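FOR IMMEDIATE RELEASE
1 April 2022

Wovar Opens Its Simulated House to Robot Builders

Practice rooms, doors and doorknobs for two-fingered grippers, with nothing to bolt down

Wovar today released Windon, a software kit that lets people who build and program robots rehearse household jobs inside a simulated home. The kit comes with 18 practice tasks and 200 layouts, and it runs on an ordinary desktop computer with a recent graphics card.

We have been living with Windon in our own office for months, and we can't stop opening doors in it. The same home can be dressed in a different way each time it loads. Wall colors change, marble swaps in for tile, a plain panel turns navy. A controller that has learned only one room gets found out fast! 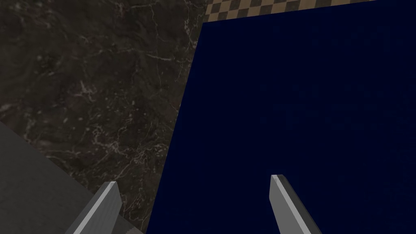 What the gripper sees

Every run records the view from a camera near the robot's wrist, looking out past the fingers. It is a close, lopsided way to see a house. Big surfaces fill most of the view and the useful parts can be small, so Windon saves the arm's joint positions along with each picture. Users can play the two back together, one step at a time, and stop wherever something looks odd.

The drawing is kept simple on purpose. Shadow edges can come out stepped, and we left them that way to keep the runs quick. Anyone who wants smoother light can turn it up in the settings and wait a little longer.

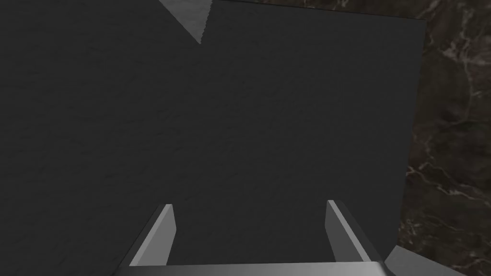 Wrist view in Windon: open fingers, with a dark surface and veined brown marble beyond.

Doors first

Of the 18 tasks, six are about doors, and those are the ones our early users asked for most. A door looks like an easy job until an arm has to do it. The gripper has to come in at a workable angle, close on a fairly small knob and then follow the swing without fighting the hinge. Windon lets you set the stiffness of the hinge, the height of the knob and the starting pose of the arm, and then run the approach again and again overnight. 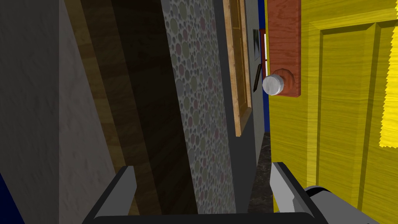

Theda Nolte has been running the door tasks since March and told us that the approach taught her more than the pull did. She had spent weeks tuning the grip, she said, and her arm was coming in too low the whole time. She would still like to see lever handles added, and so would we. They are next on our list.
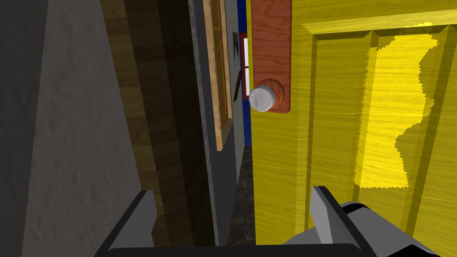 Gripper open below the knob of a yellow door, from the door practice set.

Getting started

Windon is available now from Wovar. The license covers six seats and includes all the tasks, all the layouts and the playback tool. A converter for arm models made in Dridadia is in the same download. Written guides cover setup and the first door run, and we have tried hard to keep them short.

Press contact: Oratile Adams, Wovar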